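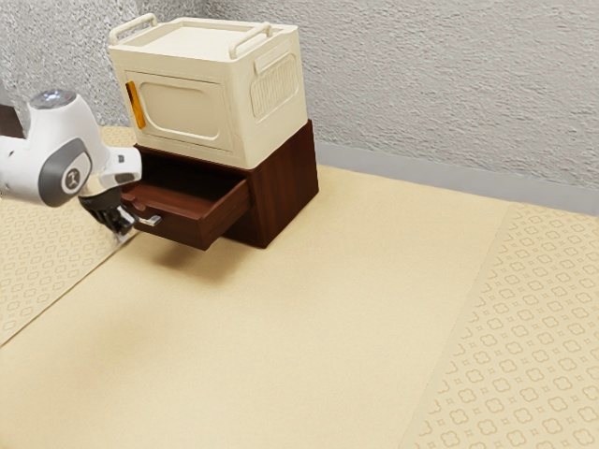

Page last changed: 4th October

Research > Vultmont > Gallery > Drawer tasks

Drawer tasks in simulation: the half-open state

The gallery for the drawer part of Vultmont, our study of whether a manipulation policy can tell opening from closing when it starts in the middle of the motion. The work was done at the Wulomitz lab by Hülya Aksoy and Gülizar Özkan. The policy under test is Tatlı. Everything on this page comes from the simulator, and no physical trials are reported.

Drawer partly out, fingertips beside the handle. The cream box on the wooden base stays on for both tasks.

Why this state

A drawer that is fully closed can only be opened, and one at the end of its travel can only be closed. Most published drawer tests start from one of those two ends, and a policy can score well there without using the instruction at all. In between, the position of the drawer says nothing about what is wanted. The still at the top of the page would serve equally well as a view from an opening episode or a closing one. The difference is in the instruction and in whatever the policy remembers of the preceding steps.

We call this the half-open state, although the drawer is seldom at exactly half travel. The term covers any starting position in which the drawer can still move a useful distance either way.

Setup

The scene is a tabletop with a single white arm and a black gripper. The drawer runs in a wooden base, with a storage box resting on top. The handle is a short metal bar set near the left end of the drawer front, so a pull is applied off center. An early version of the scene had the handle in the middle. We moved it in July, after noticing that Tatlı's approach path barely changed when the camera view was blanked during the last part of the reach.

The drawer is a single sliding joint with hard stops at both ends. Friction is constant along the travel. There is no latch and no soft-close behavior. Both would give the policy a physical cue as to where it is in the motion, and we wanted to leave that out for the first round.

The patterned mats and the rough wall come from Flavura, our in-house texture set. The middle strip of the table is left plain. Mats and wall are fixed across all runs reported here. Texture variation is handled in a separate part of the study and has its own gallery.

Procedure

We saved 13 starting states with the drawer partly out and the gripper near the handle. Each state stores the full simulator record: joint positions and velocities, drawer position, contact list. Restoring a state therefore gives the same physical situation every time, and any change in behavior has to come from the policy's input.

From each state we ran two tasks, "open the drawer" and "close the drawer". Each task was run under two conditions.

History kept: the policy receives the observations leading up to the saved state, as it would in an uninterrupted episode.

History cleared: the memory is reset and the policy starts cold from the saved state with only the instruction and the current view.

A run is scored on the direction of the drawer's first sustained movement. Small motion caused by the fingers making contact is ignored. We do not score whether the drawer reaches the stop – grasp slips near the end of travel are common with a thin handle and would hide the effect we are looking for.

Results

With history cleared, the instructed direction was followed in 12 of the starting states for both tasks. In the one remaining state Tatlı opened the drawer under either instruction. The gripper there sits further forward of the drawer front than in the others, and the policy moved directly into a pull.

With history kept, the outcome depended on whether the history agreed with the instruction. Where the two agreed, the policy continued as told. Where they conflicted (an opening history followed by a closing instruction, or the reverse), it tended to carry on with the earlier motion for a while before changing direction, and in several states it did not change direction at all before the time limit. Our scoring rule counts all of these as errors, including the late corrections. A looser rule would give a better score. We kept the strict one, which was fixed before the runs.

Our reading is that the instruction is used, and that recent motion outweighs it. The cleared condition looks better mainly for lack of anything to compete with the text. This is a weaker statement than saying the policy understands the drawer, and we would ask anyone citing the page to keep it that way.

Known problems

The shadow under the open drawer gets larger as the drawer comes out. It is possible that Tatlı reads drawer position from the shadow instead of from the drawer front. We have not separated the two.

The box on top of the base is a free rigid body. In early runs a hard push on the drawer could shift the base slightly, and the box with it. The base is now fixed to the table. Runs made before that change have been discarded.

The door on the box does not open in this scene. Its amber handle strip is rendered but carries no joint. We had considered a mixed door and drawer task and dropped it when the arm could not reach the strip without a change of base position. The model was left as it was.

Contact between ribbed fingers and a thin bar is hard to simulate well. The rib geometry is in the visual mesh only, while the collision shape is a plain block. Grip strength in simulation should not be taken as a guide to the physical gripper.

Next round

Özkan is preparing a version with varied friction along the travel, so that the first part of a pull and the last part feel different at the wrist. Aksoy is working on the shadow question, using the same saved states with the overhead light moved. The state files for the present round will stay unchanged, and results from the new lighting will be listed separately.

Use of this material

The still may be reused in talks and teaching with credit to the Vultmont project. Please keep the word "simulation" in the credit line. Requests for the saved states go to Hülya Aksoy; the files load only in the simulator version they were written with.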